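11 février 2018 - cahier d'atelier, reliure et petite restauration

Repris le lot Grakgate ce matin. Il reste 246 volumes sur les 640 du dépôt initial, presque tous des brochés à dos collé, et c'est toujours le même défaut : la colle thermofusible a vieilli, elle casse en plaques au premier tiers du dos et les cahiers partent par paquets. Les volumes cousus du même lot tiennent bien, on n'y touche pas sauf poussière et coins.

Colle. La nouvelle vinylique de chez Rerkard est plus fluide que l'ancienne. Non diluée, elle passe bien au pinceau plat de 20, mais elle tire plus vite, et sur les gros dos j'arrivais au bout alors que le début prenait déjà. Essayé avec un peu de méthylcellulose (une part pour cinq de colle) : temps ouvert nettement meilleur, film plus souple une fois sec. Le dos plie sans marquer. Je garde ce mélange pour tout ce qui dépasse deux centimètres d'épaisseur et je reste à la colle pure en dessous. Noter la date sur le pot, le dernier avait tourné sans que l'on sache quand il avait été fait.

Grecquage. Traits de scie tous les 15 mm, un peu moins d'un millimètre de profondeur. À 2 mm comme on faisait en avril, on voit l'entaille dans le petit fond quand le livre est ouvert à plat, et sur les papiers bouffants ça fait une bourre qui empêche la colle d'entrer. Brosser à sec avant d'encoller, dans le sens des traits. Fil de lin écru, noyé dans la colle, coupé au ras une fois sec.

Double encollage en éventail : d'abord vers la gauche, puis vers la droite, et seulement ensuite la mousseline. Sur les trois volumes où j'avais posé la mousseline tout de suite, deux ont lâché à l'essai de traction. Le troisième tient mais je ne le rendrai pas comme ça, à refaire.

Couvertures. C'est là que je perds du temps. Les couvertures pelliculées se décollent facilement à la spatule tiède mais le pli du dos blanchit, et le blanc ne se rattrape pas. Sur les couvertures non pelliculées il vaut mieux laisser une bande de l'ancienne colle que d'arracher la fibre. J'ai poncé au grain 240 ce qui restait, à la main - la petite ponceuse chauffe et ramollit tout, elle encrasse le papier abrasif en deux passages.

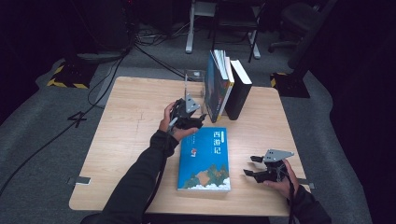 Pour les rainages, j'en fais maintenant deux de chaque côté du dos au lieu d'un seul : un au bord, l'autre à 6 mm. La couverture s'ouvre sur le second et le collage latéral ne force plus. Il faut mesurer le dos après encollage et pas avant, il prend facilement un demi-millimètre avec la mousseline, et j'ai raté une couverture hier pour cette raison. Doublée au papier japon 9 g, c'est rattrapé mais ça se voit de près.

Presse. La grande presse Sotiropoulos marque toujours plus à droite qu'à gauche. Vérifié avec quatre bandes de papier aux angles : celle de droite au fond ne bouge pas, celle de gauche devant sort sans effort. Calé le plateau avec du carton gris 10/10 en attendant. Graissé la vis par la même occasion. Ne pas serrer à fond sur les brochés, un quart de tour après le contact suffit largement, et toujours un papier siliconé entre la mousseline et l'ais.

Séchage : une nuit sous presse, puis une journée sous poids sans presse. Hygrométrie de l'atelier à 41 % ce matin, c'est bas. Les feuilles de garde coupées en travers du sens ont gondolé, évidemment. Revérifier le sens des fibres sur la nouvelle rame, l'étiquette dit sens long et au pliage je trouve le contraire.

Fournitures. Facture de Luton reçue, 1 794 euros pour le carton, la toile et la mousseline, port compris. Il manque les 5 rouleaux de kraft gommé, à réclamer. La toile grise n'est pas du même bain que la précédente, un peu plus verte à la lumière du jour. Ne pas mélanger les deux dans une même série.

À faire :
- refaire l'essai de traction sur les dos encollés au mélange, après une semaine de séchage
- affûter la lame du massicot, elle arrache en bas de pile
- trier à part les volumes avec traces de moisissure, sachet fermé, pas sur l'étagère du fond
- rallonger les ais courts ou en recouper une paire en hêtre
- retrouver le plioir en os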